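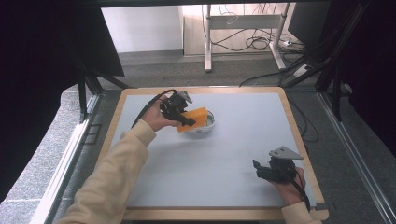
Hand-held grippers at the Skeldale bench, orange foam or sponge over the bowl.

Fault reviewer (fixed term, part time), Skeldale

Plallau is looking for one person to find out why our grippers let go of things. The post is for 4 months, starting in February, at 60 per cent of full time. It is based at Skeldale and can't be done from home.

The background is as follows. Operators at Skeldale carry out simple table tasks with a pair of hand-held grippers, and the recordings are used to train the Uson arm. During the last run of trials the arm opened its jaws early 52 times. Most of those drops were foam or cloth and did no harm. One was a ceramic dish, which broke and sent a piece past the guard and into the walkway. The arm has been switched off since.

The supplier's report says the fault lies in the recordings: operators relax their grip a moment before they mean to, and the arm has learned to do the same. That may be right. It is also a convenient finding for a supplier, and it rests on 183 recordings that the supplier picked. A second report, from Ibarra, blames a delay in the jaw signal and is no better supported. We have read both more than once and would not bet on either.

What you will do
Go through the full set of recordings, including the ones left out of the first report. Repeat the foam and bowl task by hand, many times, with the timing logged. Check the cables and connectors on both grippers. Look at how a piece of dish got past a guard that had passed its inspection. Write up what you find in words a shift supervisor can follow.

Who we want
Someone who has traced faults in real machinery and has been wrong about one. Some experience of reading sensor logs is needed. A degree is not. We are wary of applications that promise to solve this with more data or a newer model – the arm already has plenty of data and it still dropped the dish.

You will not be asked to sign off the arm as safe. That decision sits with the site, and your report will go to the operators at the same time as it goes to management.

To apply, send a CV and one page on a fault you investigated, including what you first thought it was. Applications close at noon on Friday. Shortlisted applicants will be asked to spend a morning at the bench, paid.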